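Famimier Linen Apron, Long
Item 3466
$69

I've been sewing these aprons at my own kitchen table since the Jondby market days, and the long one is still the one I reach for when I'm making bread (or, let's be real, when I'm eating toast over the sink in a good shirt). It comes down past the knee on most people, it crosses at the back, and there's nothing to tie! You just drop it over your head and get on with things.

The linen is a medium weight. It feels a bit stiff out of the package, and I get emails about that every single November when the gift orders go out. Give it a few washes. Mine took a month or so of regular use before it went properly soft, and now I'd sleep in it.

There are two pockets, both deep enough for a phone, and I sew them down twice at the corners where the old version used to rip. If you have one of the old ones and a pocket has gone, send it back and I'll fix it, no charge, you just cover the postage to me.

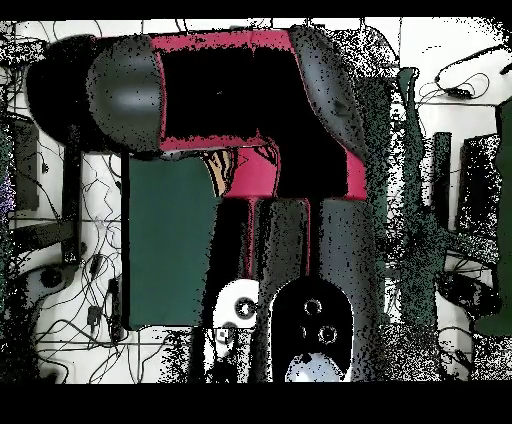
Colors right now are oat, ink and a dusty green I've been calling Kerr after the street I grew up on. I had a rust one too but the mill changed the dye and the new batch came out orange, so I'm holding off until they sort it out. If you want to hear when it's back, put your email in the box at the bottom of the page and pick "rust" from the list.

Sizing: regular and wide. I wear the regular and I'm pretty average all over. Go for the wide if you like room in the shoulders or you'll be wearing it over a sweater. The straps don't adjust, so if you're between the two, write to me first and I'll measure whatever you need.

Wash warm, hang it up damp, skip the bleach. I do put mine in the dryer sometimes, on low, and it comes out a little shorter each time.

Orders placed by 18th October ship within 7 days. After that I'm away at the Funano craft fair and things will be slower, sorry!

Questions go straight to me, Yi-chun Yuen, through the contact form.

Also in this fabric: half apron, tea towels (pair), bread bag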